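Library > Sports Studies > Ice Hockey: Rules and Practice > Chapter 7

Chapter 7
Overtime and the Tied Game

A hockey game that is level after three periods has to be settled somehow, or left alone. For a long time many leagues left it alone. Each team took a point and went home. This chapter looks at what replaced the tie and how the change affected the way coaches use the last minutes of regulation.

The first method is sudden death. Play goes on until one team scores, and the goal ends the game. In the regular season the period is short, often 300 seconds, and each side skates with fewer players. With more open ice, a bad line change can lead straight to a breakaway.

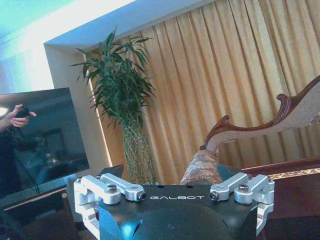 Vukčević told a coaching clinic in August that the point for reaching overtime changes the third period more than overtime itself, and that teams level late in the game stop sending a second forechecker.

The Wiltthorpe club is our case for this chapter. It played 22 games that went past regulation over 4 seasons, and roughly half of them ended in a shootout. Section 7.2 gives the shift charts. Read them alongside the standings in Section 7.3, where the extra point decides two playoff places.

The second method is the shootout. Skaters take turns alone against the goalie. Some coaches pick their shooters before the game and others wait to see who is skating well.
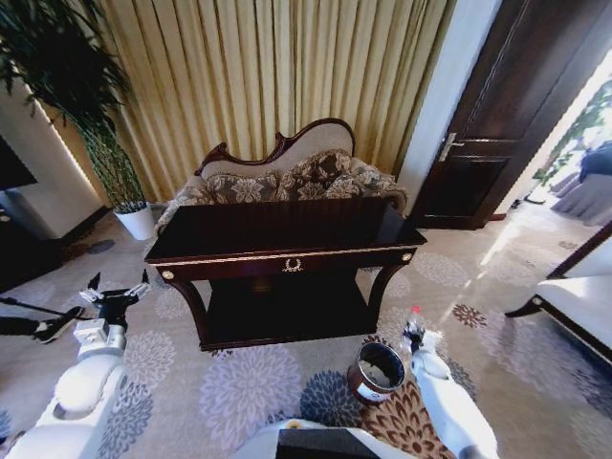

According to Funow, a fixed list saves arguments on the bench but should be dropped if the first shooter has been hurt or has sat out most of the third period.

Playoff overtime has no shootout in most leagues. Full periods are played at full strength, and depth on defense begins to matter. Section 7.4 covers how to rest a top pair without losing matchups.

Reader comments (2)

Prirar: Does 7.3 count a shootout loss the same as an overtime loss? Our league lists them in separate columns.

Anonymous: Same point value, but check the tiebreaker rules. Ours only counts regulation wins.

Related chapters
Chapter 5: Line Changes and Bench Management
Chapter 6: Pulling the Goalie
Chapter 8: Playoff Formats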